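FOR IMMEDIATE RELEASE

Graltari to Acquire Majority Interest in Bravham Textiles

Long-term investor to buy the Dijkstra family holding; head office and mills to remain in Ovley

OVLEY, Nov 16, 2018 — Graltari, the privately held industrial investment group, and Bravham Textiles today announced that they have signed a definitive agreement under which Graltari will acquire a majority interest in Bravham. The shares will be purchased from Dijkstra Holdings, the family company that has controlled the business for two generations. Financial terms were not disclosed.

Bravham was established in Ovley in 1947 as a weaving shed and now supplies finished cloth to uniform, furniture and outdoor equipment makers. It will continue to operate under its own name and with its present management. The head office, the dye house and both weaving mills will stay at their current sites.

The agreement follows a review of ownership options that the Bravham board opened in July. The board received proposals from trade buyers and from financial investors at home and abroad, and voted to recommend the Graltari offer to shareholders.

"Bravham is a well-run company with customers who have stayed with it through some hard periods in the trade," said Viktória Kozma, chief executive of Graltari. "We buy businesses to hold them. Our first task is to give the management team the capital it has asked for and the time to use it properly."

Investment commitments

As part of the agreement, Graltari has made a set of written commitments to the Bravham board. They will run for seven years from the closing date and will bind any later purchaser of the Graltari shares during that period.

Under these commitments, Bravham will keep a workforce of at least 200 full-time employees in Ovley. Collective agreements now in force will be honored in full, and the company pension plan will remain open to current members on existing terms. Bravham will also keep its apprenticeship program, which takes in trainees each fall for weaving, finishing and machine maintenance.

Graltari will fund a replacement program for older looms at the north mill, together with a new water treatment unit for the dye house. Orders for the first machines are expected to be placed after closing. Production will move between the two mills in stages while the work is under way, and customers will be told in advance of any change to delivery schedules.

The majority of seats on the Bravham board will be filled by Graltari nominees. Two seats will be held by independent directors, and one will continue to be filled by a representative elected by employees. Decisions to close or relocate a production site will need the consent of the independent directors while the commitments are in force.

Foreign ownership review

Graltari is based outside the country, and the transaction is therefore subject to clearance under national rules on foreign investment. The parties have filed the required notice and will answer any questions raised during the review. The transaction is also subject to competition clearance and to the other closing conditions set out in the agreement.

Bravham does not hold defense contracts. A small part of its sales goes to public agencies through uniform suppliers, and these supply agreements have been disclosed in the filing. The board has taken outside legal advice on the matter and does not expect the agreements to be affected.

"We understand that people ask questions when a local company of this age is sold to an owner from abroad," Kozma said. "Those questions are fair. We have put our undertakings in writing, and the full text will be open to employees and to the town."

Information for shareholders

In addition to the Dijkstra holding, shares in Bravham are owned by 2,374 individual shareholders, many of them present or former employees. These shareholders may keep their shares or sell them to Graltari at the same price per share that is paid to Dijkstra Holdings. No shareholder will be required to sell.

An information packet with the offer terms, the opinion of the independent financial adviser and an acceptance form will be mailed to all registered shareholders once regulatory clearance has been received. Shareholders do not need to take any action at this time. Those who have changed their mailing address should notify the share registry in writing.

Dijkstra Holdings has agreed to vote its shares in favor of the transaction. After closing, it will hold no shares in Bravham but will retain ownership of the former wool warehouse on the Ovley canal, which is leased to other tenants and does not form part of the sale.

About Graltari

Graltari is a privately held investment group with interests in textiles, packaging and specialty machinery. It invests its own capital and does not manage money for third parties.

About Bravham Textiles

Bravham Textiles weaves, dyes and finishes cloth for commercial customers. The company is headquartered in Ovley.

Media inquiries: Graltari Corporate Communications or the Bravham Textiles press office, Ovley 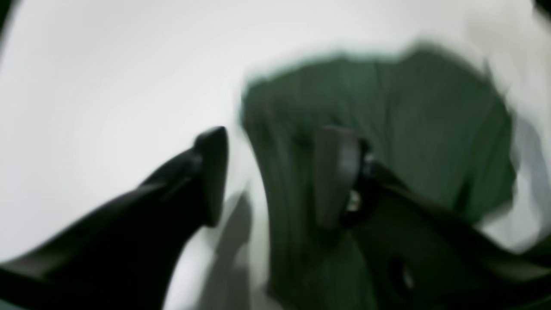
Dark green fabric on a white surface.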